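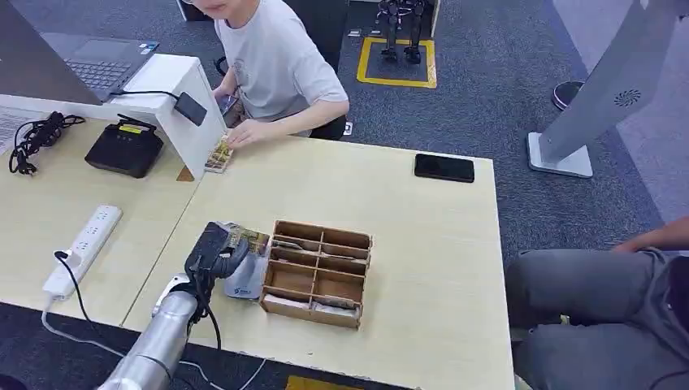 A divided box is judged by its smallest item and its largest, and most of them are sized for neither. The maker picks an outside dimension that suits a shelf or a shipping carton, divides it evenly, and leaves the buyer to find out which packets fit. The thin plywood type is the most common version in small stockrooms: no lid, open cells, and interlocking slats in place of fixed walls. A grid three rows deep and two columns wide, with a flat slim packet in one cell and a white rectangular item in another, shows the usual compromise. The contents are different, so the fit varies from one cell to the next. Whether this matters depends on what the box is for.

Boxes of this kind do two separate jobs. The first is storage, where an item goes into a cell and stays until it is needed. The second is sorting, where items pass through the cells on the way to somewhere else. A storage box should hold its contents upright and fairly close. A sorting box should be wide enough that an item can be put down without aiming and picked up without tipping the box. Many complaints about divided boxes come from using one as the other.

The joint

The slats in a plywood grid are held together by a cross-lap joint, the same one used in cardboard bottle dividers. Each slat is notched to half its height. One set has notches facing up, the other has notches facing down, and the two slide into each other at right angles. No glue is required. The assembled grid drops into the box and is held square by the outer walls.

Slot width is the critical dimension. If the slot is cut to the exact thickness of the sheet, the joint goes together tightly and may split the outer ply when it is taken apart. If the slot is too generous, the slats lean, and a leaning slat narrows one cell at the top while opening its neighbor. The Skerside workshop in Diltness, which cuts dividers for shops and school supply rooms, measures each delivery of sheet before cutting. Sheets sold under the same nominal thickness vary, and a slot that was right for the last delivery may be loose on the next. The workshop cuts a two-slat test piece, assembles it, holds it by one slat and shakes it. If the second slat stays put and can still be pulled free with one hand, the setting is used for the batch.

Grain direction is the second point. The face grain should run along the length of the slat. A slat cut the other way bends easily and tends to break at the bottom of a notch, where only half the height remains.

Cell size

For flat packets, the useful measurement is the diagonal. A packet laid flat needs a cell larger than its face on both sides. A packet stood on edge needs much less floor area but must have something to lean on. Where the cell is deeper than the packet is long, the packet slides down the wall and ends up flat or wedged at an angle, and has to be dug out with a fingertip.

Printed film wrappers add a difficulty. They are slippery on bare wood, the sealed ends stick out past the contents, and the ends catch on the top of a slat on the way in. Sanding the top edges of the slats to a slight round helps more than enlarging the cell. Packs with a clear window should be stored with the window up, which in practice means storing them flat and accepting a larger cell.

Skerside's standard range has 4 grids, all built to the same outside size so that they stack on one shelf. The coarsest is the two-by-three. The finest, sold under the name Ernarlow, has a removable center slat so that two columns can be run together for long items. With the slat out, the remaining slats have empty notches in them, and small sachets will work their way into the notches if the box is carried at an angle. The workshop supplies filler strips. Few customers fit them.

Depth and reach

A box without a lid can be as shallow as its contents allow, and generally should be. The wall has to stop an item from sliding out when the box is moved and does nothing else. Every additional bit of height makes the item harder to grip, because the fingers must go down on both sides of it and the cell wall takes up the room they need. A good working rule is that at least a third of a standing packet should show above the slat. Flat items are the exception and have to be lifted by one edge. A finger notch cut in the outer wall makes this easier for the cells on the perimeter. In a two-column grid, every cell is on the perimeter, a practical advantage that is rarely mentioned in catalogs.

A wider grid has interior cells that can be reached only from above. At three columns this is a minor inconvenience. At seven, the middle of the box becomes a place where slow-moving items go and stay.

Position on the table

Reach also governs where the box sits. A sorting box belongs near the middle of the table, with clear surface on at least one side for items waiting to go in. When the box is pushed against a wall or a partition, the incoming items end up in front of it, and the forearm passes over them on every movement. Light plywood boxes creep when a cell is pushed. Four felt dots make this worse on a smooth tabletop, and rubber dots cure it.

The Fawzy stationery warehouse, also in Diltness, handles 400 packets in a morning on two tables and uses bottomless grids laid directly on the surface for the first sort. The grid is lifted straight up when the cells are full, and the piles are left standing in order. It is a fast method for boxes and stiff cartons and a poor one for film packets, which cling to the slats and come up with them.

Labels and wear

Labels on the top edge of a slat wear off. Labels on the floor of a cell are covered by the contents. The outer wall is the remaining place, and with two columns it works well, each cell having an outside face of its own. Paper tape holds on bare plywood through a normal season and comes off cleanly. Vinyl lasts longer and lifts fibers on removal.

The floor panel is normally the first part to go. It is thin, it is set in a shallow groove or pinned from below, and it sags once the box has been carried loaded with one hand. A sagging floor lets flat packets slip under the slats from one cell to the next. Running a bead of wood glue along the groove before the box goes into service prevents most of this. The box should then stand overnight under a flat weight, with the slats left out until the glue has set.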